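Feeding a hall full of delegates: kitchen notes

Quick ones from three years of doing breakfasts at the Ovora branch conference. Written in a rush, sorry.

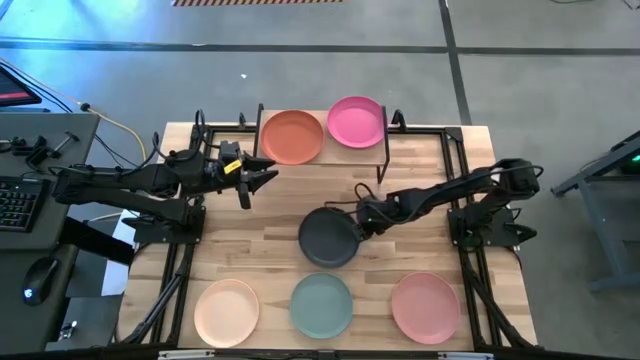
Porridge first, always. Put it on at 5 if the doors open at 7, big pan, lowest heat, lid on. Oats go in cold water with the salt. Stir when you pass it. For serving, mixed plastic plates are fine for toast and fruit, orange, bright pink, sage green, whatever's in the cupboard - and the colours earn their keep, pink for no nuts, green for vegan, dark grey for everyone else. Write it up on the wall by the hatch or people will just grab.

Toast. Don't do it to order. Do it in the oven, 20 slices at a time on the racks, turn once. Butter while hot, stack under a clean tea towel. Goes a bit soft, they eat it anyway.

Eggs - scrambled only. Take them off before they look done. A knob of cold butter stirred in at the end stops them cooking. Keep the bowl over hot water, not on the hob, learnt that at the Du Plessis hall when the bottom caught and the whole place stank right through the first motion.

Tea urn takes around 3 quarters of an hour to boil from cold. Fill it the night before, switch on as you walk in. If it's furred up, citric acid, boil, leave an hour, rinse twice. Then rinse agian.

Coffee: make it strong in flasks. Label the decaf. Warm the flasks first with boiling water.

Milk out in small jugs, top up from the fridge. Big jugs just go warm during the speeches.

Washing up. Fill one sink with hot soapy water before anyone arives. Scrape, soak, wash. Porridge pan gets COLD water, hot sets it like glue.

Leftover bread goes home with whoever wants it, or crumbs in the freezer for the Varnel supper in July.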